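Setting Up a Hand-Held Gripper: Shop Tips for the Sumum Build

Workshop notes, revised Feb 3, 2019

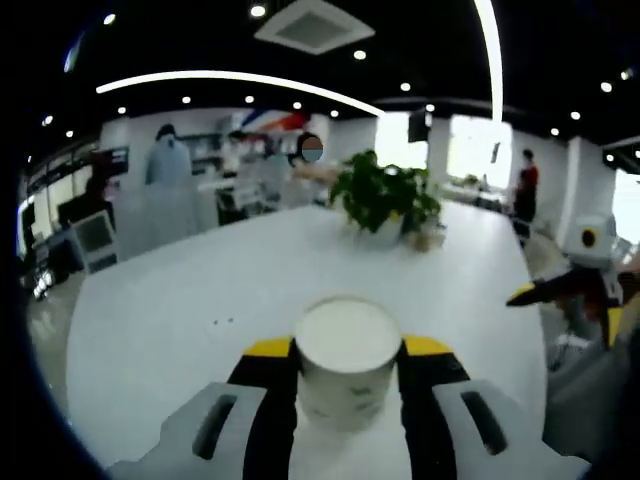
Most trouble with a hand-held gripper starts at the fingertips, and most of it can be fixed at the bench with a file, a square and a little patience. The tips that follow apply to any two-finger tool with a trigger, a pair of slotted housings and a camera looking down the fingers. Start grip tests on paper cups. A paper cup held between two yellow-tipped fingers shows misalignment early: if one finger lands higher than the other, the wall creases on that side first. Use a large, plain table and keep the middle of it clear, with anything breakable pushed to the far edge, as with the potted plant.

Fingertips

Print the tips in a flexible filament and the finger bodies in a rigid one. Do not glue them together until the closing position has been checked. Close the fingers on a steel rule and look for light along the contact line. A gap at the outer end means the finger is toed out; shim the root with one layer of tape and check again.

Sand contact faces with 600 grit, wet, on a flat plate. Coarser paper leaves ridges that hold dust. Wipe the faces with alcohol and let them dry before fitting.

Use a bright color for the tips and a dark one for the inner faces. The edge between the two is easy to find in video, and it makes finger opening easier to measure later.

Slots and housings

Long slots tend to close up slightly in printing. Clean them with a flat needle file, working from both ends toward the center. Stop when the slider moves under its own weight with the housing held vertical. If it rattles, the slot is too wide and the part should be reprinted.

Dry PTFE spray is suitable for the slides. Oil and grease are not – both collect paper fiber, and the drag increases over a few sessions. Birutė Vaher keeps a soft toothbrush with the tool for clearing the slots.

Trigger spring

The Dillow spring supplied with the first kit was too stiff for paper cups. Its replacement gives a closing force of 298 grams at the tip, measured with a kitchen scale lying flat and one finger pressing on the pan. Zero the scale with the tool resting beside it, take three readings and use the middle one. Write the value on masking tape inside the handle.

Replace the spring after 3000 cycles. Fung-ping Cheng ran one to 3608 before it took a set, but the readings had already begun to drift.

Wide-angle lens

A wide lens bends straight table edges, so do not judge finger alignment from the video. Align with the square and use the video only to confirm that both tips are visible at full opening. Fit the lens cap whenever sanding is in progress in the same room.

Ceiling strip lights can leave glare on a smooth white tabletop. Tilt the tool a few degrees or move down the table before changing exposure settings. Lock exposure and white balance once set.

Working around an arm

Mark the reach of any powered arm on the table with tape before bringing a hand-held tool near it. Keep the stop button on the operator's side. Hands stay outside the tape while the Zaltum controller is live – this includes picking up dropped cups.

Storage

Store the gripper open, with the trigger released. Hang it by the handle and keep weight off the fingers. Spare tips go in the drawer marked Hung, sorted by left and right.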